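3. Collecting the folding demonstrations

3.1 Setting and participants

The work reported in this section was carried out by the second-year students of the Wakden project, a one-term group assignment in which each team chooses a household chore, records people doing it, and trains a small model on the recordings. Our team chose folding clothes on a bed. Two earlier teams had worked at a table, and their reports, kept in the course archive, served as our starting point.

Beds differ from tables in ways that matter for this task. The surface gives a little under the hand, it is lower, and it is wide enough for a garment to be pushed out of comfortable reach. We used one bed for all sessions and asked each student to stand or kneel at the same side of it. Cushions and pillows stayed where they were during recording, as the course notes ask for ordinary rooms.

Demonstrations were made with a pair of hand-held grippers, one in each hand. The student looks down at the cloth and works as he or she would at home, except that every contact with the garment goes through the finger pads. A session was limited to 40 minutes. Beyond that, the students in the pilot complained of sore thumbs, and their folds became slower.

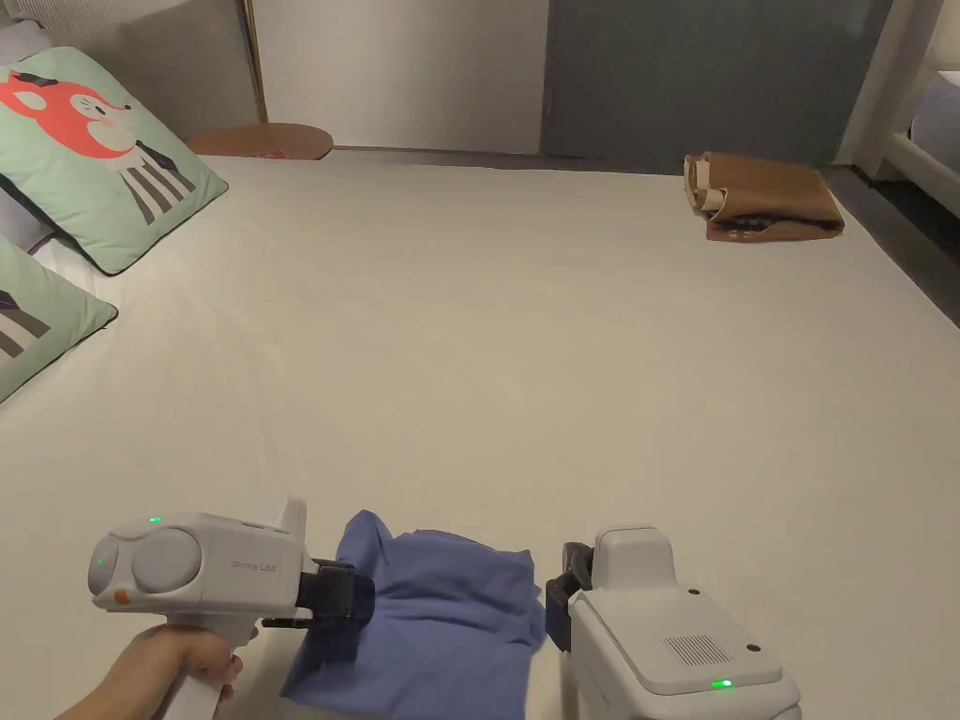
Figure 1. Working a blue cloth with both grippers. The left fingers hold one edge while the right finger pad presses on the other.

Yolanda Mateos objected at the first review meeting that a bed was too forgiving a surface, and that a model trained on it would learn to press down where it ought to lift. She asked for a set of table recordings to be made alongside. We accepted the point in part. There was no time to record a full second set, but 300 of the final demonstrations were labelled by hand for whether the garment was lifted clear of the sheet or dragged across it, so that the two habits could be compared later (see Section 5).

3.2 Procedure

Each demonstration started with the garment dropped on the sheet from waist height. The student then had to find two points to hold, spread the garment out, fold it lengthways and leave it lying flat. No order of folds was laid down beyond this. We had written a stricter procedure in September, with five fixed steps, but gave it up after the pilot. Students spent more effort remembering the steps than handling the cloth, and the recordings were full of pauses.

A demonstration was kept if the garment ended in a single long shape with no sleeve or leg sticking out by more than a hand's width. Dropping the cloth on the way was allowed, provided that the student picked it up again without putting a gripper down. We thought it useful to keep these recoveries, and the archive reports had thrown theirs away.

In total 949 demonstrations were recorded. Of these, 619 passed the check and 330 did not. The most common fault was a twisted hem that the student had not noticed until the last fold. Trousers were the worst in this respect, and long-sleeved shirts came next.
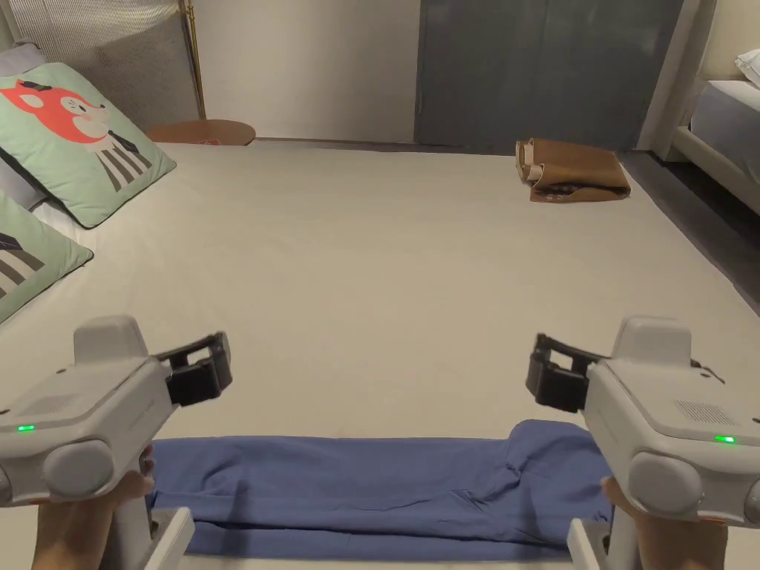
Figure 2. A blue garment folded into a long rectangle near the edge of the bed, with both gripper jaws open.

The check was done twice, by two students who did not see each other's marks. Where they disagreed, the recording was played again with both present. Most disagreements were over wrinkles. The rule says nothing about wrinkles, and one of the two had been rejecting creased garments in the first week. Those recordings were marked again under the rule as written.

3.3 Split and storage

Of the accepted demonstrations, 600 were used for training. The remaining 19 were set aside and not looked at until the model had been fixed. We are aware that this is a small test set. It was settled by the course rules, which ask for the largest possible training share, and we would choose differently if we were to repeat the work.

The split was frozen on 5/11/19 and copied to the shared Ortuño drive together with the marking sheets. File names give the garment type and the student's number but no personal names. Purificación Cantero wrote the script that checks each file for missing samples, and the same script was used without changes for the results in Section 4.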